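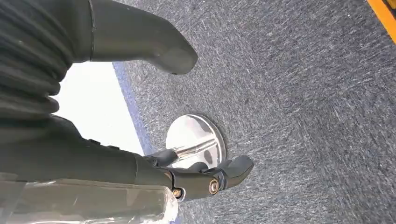 *Chrome pole, gray carpet.*

# Getting furniture dents out of rented carpet before the walk-through

**Asked 26/07/2019 in Renting > Moving Out**

We're leaving our apartment in Arboleda at the end of our lease, and the furniture has left its autobiography in the carpet. The sofa has four deep pits. The bookcase has a trench. There's also a perfect circle where a heavy lamp stood for the entire lease, and it looks like something landed there and took off again.

The carpet is the usual low, gray, synthetic stuff. No burns, no stains that I'll admit to. But the lease says the floors must be returned "in like condition," and the landlord, Surkberg Properties, has a reputation for reading that phrase slowly and out loud. The deposit is $1000 and I've already spent it in my head.

So far I have tried:

- vacuuming over the dents, which gave me clean dents
- rubbing them with my foot while on the phone
- moving the sofa 2 inches to the left, so now there are eight pits

I've read about ice cubes, steam irons, hair dryers, and a product called Grinico Carpet Lift that costs more than my vacuum did. Does any of this work? And can they charge me for dents at all, or is that wear and tear?

## Answer 1 (accepted)

Ice first. It's free, and if it fails you have a damp spot and a cold hand.

I moved out of a place in Drunuvbridge last October with a piano dent you could have served soup in, and this is what I did:

1. Put ice cubes in the dent until it's filled. Small dent, one cube. Bookcase trench, a whole tray laid end to end.
2. Go away. Overnight is good. Staring at them doesn't help, I checked.
3. Blot up the water with an old towel. Press, don't scrub. Scrubbing makes the fibers fuzzy and then you have a fuzzy dent.
4. While it's still slightly damp, work the pile up with the edge of a spoon or your fingers. Go against the direction it's lying in.
5. Let it dry all the way, then vacuum.

The shallow ones came up the first time. The piano needed three rounds and never entirely forgave me, but you had to know where to look.

If ice doesn't do it, go to steam. Lay a damp white towel over the dent and hold a steam iron just above it, or touch it down very lightly for a few seconds at a time. Low heat. Yours is synthetic, and synthetic carpet melts. A dent is an argument you might win with a landlord. An iron-shaped glassy patch is a new carpet. Try it inside a closet first.

Skip the hair dryer unless you have a free evening and strong wrists.

On the money side, rules depend on where you live, so look up your local tenant office. In plenty of places furniture marks count as ordinary wear, but "count as" and "will be treated by Surkberg as" are different sentences. Take dated photos of every room once it's empty, and dig out your move-in checklist if you ever filled one out.

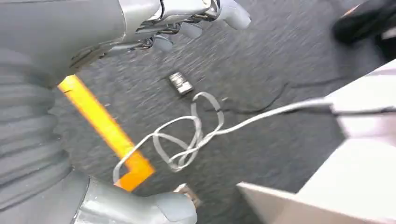

## Answer 2

*Posted by Sylvain Joly*

Agree with most of the above, but check what's under the carpet before you start pouring frozen water on it. Lift a corner in a closet if it comes up easily. Pad over concrete, go ahead. If it's hardwood under there, use less ice and get a fan on it, or you'll fix the part they can see and swell the part they can't.

Also, some of that dent is in the pad and not in the carpet. If the pad has been flattened for years, the fibers will stand up nicely in a little valley. You can't fix that from on top. It does recover some on its own once the weight is gone, so move the furniture out as early as you can stand. We ate on the floor for a week. It was fine for the first two meals.

I tried the Grinico. It's scented water in a bottle with a brush on the cap. The brush is decent.

My old landlord tried to bill me $202 for "carpet restoration" on a unit he was already re-carpeting. I wrote back asking for the receipt and the age of the carpet, and the bill dropped to $100, and then I asked again and it went away. So ask twice.

## Answer 3

just put the furniture back

> **Comment from asker:** It's my furniture. I'm taking it with me.

> **Reply:** rug then

> **Comment from asker:** Ice worked on all eight sofa pits. The lamp circle is still there but fainter. Trench is on its second tray. My freezer can't keep up.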